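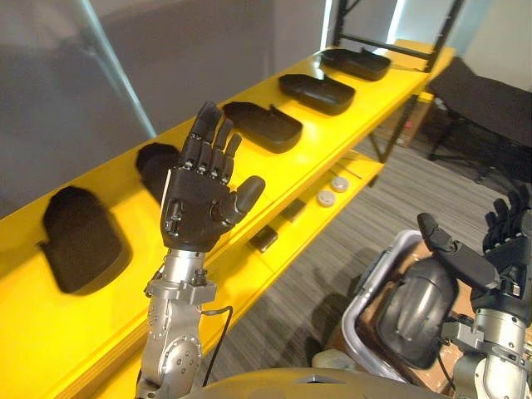 Dicas de bancada: ensaios de preensão com duas mãos de cinco dedos

9 fev. 2024 | Equipe Plandden, oficina de Sarnia

As notas abaixo saíram da série Gunis, em que comparamos duas formas de preparar a estante antes de cada tentativa de preensão bimanual de bandejas rasas. A série teve 891 tentativas válidas. Em 822 a bandeja foi retirada da prateleira superior e mantida entre as mãos até o fim do intervalo de sustentação. As 69 restantes foram classificadas como falha e lidas uma a uma. O que segue serve para quem monta uma bancada parecida; os detalhes do controlador estão na nota técnica do Mugo e não são repetidos.

Superfície

Prateleira colorida ajuda a segmentar peça escura. Prateleira colorida e brilhante ajuda menos do que parece: o reflexo de uma luminária desloca a borda aparente da bandeja, e o estimador de pose acompanha o reflexo. Antes de trocar a estante, mude a luz. Uma luminária lateral com difusor resolve a maior parte dos casos. Se o difusor não bastar, passe a luminária para o outro lado e repita a calibração de cor.

Limpe o tampo com pano de microfibra seco. Produto com silicone deixa película, a película altera o atrito, e o atrito entra no resultado. Quem já usou silicone pode remover com álcool isopropílico, duas passadas, esperando a secagem completa entre uma e outra. Teste antes num canto escondido, pois algumas pinturas perdem o brilho de modo desigual.

Peça preta sobre fundo claro costuma estourar a exposição automática. Trave a exposição com a prateleira cheia e não mexa mais até o fim do bloco. Exposição travada com a prateleira vazia dá bandeja sem relevo, e a aba da borda some da nuvem de pontos.

Espaçamento entre peças

Deixe entre duas bandejas vizinhas, no mínimo, a largura do polegar do efetuador em abertura máxima, mais folga. Na nossa bancada a folga adotada foi de 40 mm. Com menos que isso, o polegar encosta na peça ao lado durante a aproximação e a arrasta; a peça alvo é retirada, a tentativa conta como sucesso e a seguinte começa com a fileira fora de lugar. Esse erro não aparece na taxa de sucesso. Aparece na dispersão da pose inicial, quando alguém se lembra de olhar.

Para repor a fileira, use um gabarito de papelão cortado na medida do vão. Gabarito impresso em plástico é mais bonito e risca a prateleira. Não marque a posição com fita sobre o tampo: a política aprende a fita. Tivemos um bloco inteiro descartado por esse motivo. Se for preciso marcar, marque na face inferior ou na lateral, fora do campo de visão da cabeça.

A orientação das bandejas deve variar. Fileira perfeitamente alinhada produz um resultado bom que não se transfere. O sorteio de orientação é feito no início do bloco, em tabela, e a reposição segue a tabela. Reposição "a olho", mesmo por pessoa cuidadosa, tende a voltar ao mesmo ângulo depois de algumas rodadas.

Prateleira de baixo

A prateleira inferior é usada para peças pequenas que não entram no ensaio. Mantivemos assim de propósito. Um detector treinado só com a prateleira superior ocupada dispara quando alguém guarda algo embaixo, e em oficina alguém sempre guarda. O custo de deixar objetos ali foi baixo: o número de falsas detecções subiu no primeiro bloco e caiu depois que essas vistas entraram no treino.

Cuidado com hastes e peças finas. Se rolarem para fora, acabam sob o pé da estante ou sob a base do robô. Haste no chão é motivo para interromper o bloco.

Pose de partida

A pose de partida foi a variável principal da série. Na condição A, os antebraços partem baixos e afastados, com as mãos fora do volume da estante. Na condição B, as mãos partem erguidas, dedos para cima, polegares voltados um para o outro. As trajetórias da condição B são mais curtas, mas a mão erguida tapa parte da fileira para a câmera da cabeça.

Esperávamos que a oclusão prejudicasse a condição B. Não prejudicou de forma mensurável, desde que a primeira estimativa de pose seja feita antes de as mãos subirem e guardada como referência. Sem essa referência guardada, o estimador troca a bandeja alvo pela vizinha visível. A correção no Mugo é um parâmetro booleano, desligado por padrão. Ligue.

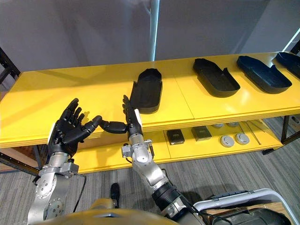
Na condição B convém verificar também a distância entre as pontas dos polegares. O modelo de colisão trata cada falange como cápsula, e a cápsula é mais grossa que a falange. Com os polegares próximos, o planejador acusa colisão inexistente e fica parado, sem mensagem de erro no painel. Reduza o raio das cápsulas do polegar antes de aumentar o tempo limite. O inverso, aumentar o tempo limite e deixar as cápsulas como estão, foi tentado e só produziu tentativas mais longas.

Não reduza o raio das demais cápsulas. As do indicador e do médio protegem a aba da bandeja.

Cabos

Cabo solto junto ao antebraço precisa de laço com sobra para a rotação completa do punho. Meça a sobra com o punho no fim de curso, nos dois sentidos, e não na posição neutra. Laço curto puxa o conector; laço comprido enrosca na quina da prateleira. Prenda com fita de velcro larga. Abraçadeira de nylon apertada marca a capa do cabo e, depois de algumas semanas, o defeito intermitente é atribuído ao sensor.

Um teste rápido: execute a trajetória de aproximação a um quarto da velocidade, sem peça, com uma pessoa olhando apenas para o cabo e com a parada de emergência ao alcance. Repita depois de cada troca de mão.

Parafusos e fixações

Confira o torque dos parafusos do flange do punho no começo do dia. Use uma marca de lacre de torque em cada cabeça; a conferência passa a ser visual. Nos nós dos dedos, não aplique trava-rosca forte. A trava média basta e permite desmontar sem aquecer. Aquecer peça próxima a casca plástica deforma o alojamento.

Guarde os parafusos retirados em bandeja magnética, separados por dedo. Os comprimentos mudam entre a falange proximal e a média, e a diferença é pequena o bastante para que o parafuso errado entre até o fim e trave a junta.

Chão e entorno

Carpete listrado atrapalha a odometria visual quando a base se move. Com a base parada, é indiferente. Nos blocos com deslocamento, usamos apenas odometria de roda e reposicionamento por marcador fixo na parede, e a deriva ficou dentro da tolerância.

Caixas e recipientes de descarte ficam ao lado da estante, dentro do alcance, sempre do mesmo lado. Recipiente com borda curva funciona melhor que caixa de papelão com abas: a aba se move com a passagem de pessoas e entra no mapa de ocupação como obstáculo novo. Se só houver caixa de papelão, dobre as abas para dentro e prenda.

Mantenha cadeiras fora do volume de trabalho dos braços. Uma distância de 80 cm a partir da face da estante foi suficiente na nossa disposição.

Registro das tentativas

Anote a falha no momento em que ocorre, em código curto. Usamos quatro: E para escorregamento, T para troca de alvo, P para parada do planejador, V para contato com peça vizinha. O código V foi criado no meio da série, e as tentativas anteriores tiveram de ser revistas em vídeo. Crie o código de contato antes de começar.

Não descarte tentativa com parada do planejador. Em versões anteriores do protocolo ela era tratada como inválida e repetida, o que inflava o resultado das poses difíceis. Nos números da série Gunis ela conta como falha.

Tentativa só é inválida se houver intervenção humana, queda de energia ou objeto estranho no volume de trabalho. A lista é fechada.

Leitura do resultado

O escorregamento foi o tipo de falha mais comum nas duas condições e se concentra na bandeja com borda mais arredondada, quando colocada com a ponta voltada para a mão. Pontas de dedo com revestimento emborrachado melhoram o quadro nas primeiras rodadas e perdem efeito com a poeira. Limpe as pontas a cada troca de bloco com pano úmido e deixe secar. Talco, jamais.

A troca de alvo quase desapareceu com a referência guardada. As que restaram ocorreram com duas bandejas em orientação idêntica, lado a lado. Um sorteio que proíba orientações iguais em posições vizinhas eliminaria o problema, mas eliminaria também uma situação que existe no uso, e preferimos manter.

A diferença entre as condições A e B na taxa de sucesso ficou dentro da variação entre blocos. A diferença no tempo de ciclo favorece B. Para bancada com estante baixa e robô de base fixa durante a preensão, recomendamos B. Para estante alta não temos dados; os ensaios estão previstos para abril, com a mesma tabela de orientações e a folga lateral mantida.

O gabarito de papelão deve ser refeito quando o canto amassar.

Itens relacionados
Como calibrar a câmera da cabeça sem desmontar a carcaça
Mugo: parâmetros desligados por padrão e quando ligá-los
Laços de cabo em punhos rotativos: medidas de sobra
Limpeza de pontas de dedo emborrachadas
Série Gunis: tabela de orientações para impressão
Trava-rosca em juntas pequenas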